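# The fridge test that passed too easily

The number Prusix likes to quote is 94. That is the percentage of simulated kitchen runs in which its home-help software fetched something from a refrigerator and set it on a counter without a recorded fault. It was in the brochure, on the stand at the Pratton show in June and in most of the coverage that followed.

The number it mentions less often is 40. That is the percentage the same software managed when Govura, a test house with no stake in the product, ran it on a real arm in a real kitchen.

Some drop was expected. Simulated kitchens are tidy places and real ones have sticky shelves. But the drop was bigger than anyone at Prusix had budgeted for, and the firm's first explanation, that the test kitchen was badly lit, did not survive a change of bulbs.

The trouble was in the elbow. On the real appliance the arm went in well enough and then, on the way to the shelf, leaned its middle joint against the fridge door. The door swung, as fridge doors do, and came back against the arm. The arm stopped dead and called for help. In the worst runs it didn't stop, and kept pushing until someone pressed the red button.

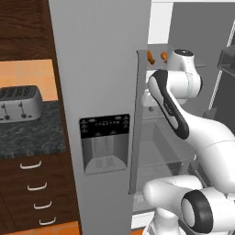
Why had none of this shown up earlier? Govura asked for the logs, and after some delay got them. Prusix had counted 1654 simulated runs. In 587 of those, part of the arm had touched or passed through the door. The fault checker was told to watch the gripper, the food and the shelf. It was not told to watch the door, which had been entered in the kitchen model as background, like the wall tiles. An elbow could go straight through it and the run would still be marked clean.

Prusix calls this a labelling error. I think that is generous. Somebody chose what would count as a fault, and the choice happened to flatter the product. You don't need bad faith for that to happen, only a deadline and a score that everyone enjoys watching go up.

There is a safety question here too, and the firm has been slow to take it up. A door that gets shoved by a machine is a door that can hit a person, or a child standing behind it. The arm does have a force limit, but it was set using the same simulation, where the door pushed back with no force at all.

The software has since been patched. The door is now a solid object in the model, and Prusix says its score has recovered, though it won't give the new figure until its own review is done. Salehi, the housing group that had planned to put the arms into supported flats, has put its order on hold and wants Govura to repeat the full set of tests first, with the door opened to different widths.

That seems the least it could ask for. I would also like to know what else in that kitchen is still filed as background. The drawers, for one. When I put the question to Prusix, I was sent the brochure again.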